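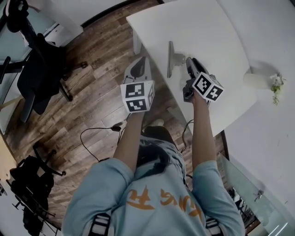
Why does an office chair have wheels?

Look at the chairs at home and then at the chairs in an office. The kitchen chair has four legs that stay where you put them. The office chair has one post in the middle, and at the bottom the post opens like a star. At the end of every arm of the star there is a small wheel. This kind of wheel has its own name: a caster.

A caster can do two things. It rolls, like the wheel of a bicycle, and it also turns around, so it can point in any direction. When you push the chair to the left, all the casters swing and follow. You can see the same idea under a shopping trolley.

And why a star? Most office chairs have five arms at the bottom. If you lean to one side, there is nearly always an arm close to that side to hold you up. With only three arms it would be much easier to fall over.

Some chairs have a back made of mesh. Mesh is a cloth with many tiny holes, a bit like a net. Air can go through it, so your back does not get so warm when you sit for a long time.

The floor is important too. On smooth planks the casters run easily. On a thick carpet they sink in and you must push harder. Cables on the floor are a problem for every chair – a wheel can squeeze them, and a foot can catch in them. It is better to keep them close to the wall.

Now the desk. Many desks have straight corners, but some have a round, curved edge. If you bump into a curved edge with your hip, it hurts less than a sharp corner. A white top also sends more light back into the room than a dark one. Put a small vase with some green on it and the place feels more friendly.

Try it yourself

Ask a grown-up if you may use a chair with casters. Push it slowly forwards, then stop and pull it back. Watch the little wheels. Which way do they point now?

Written by Teresa Keogh for the children's pages, Bendton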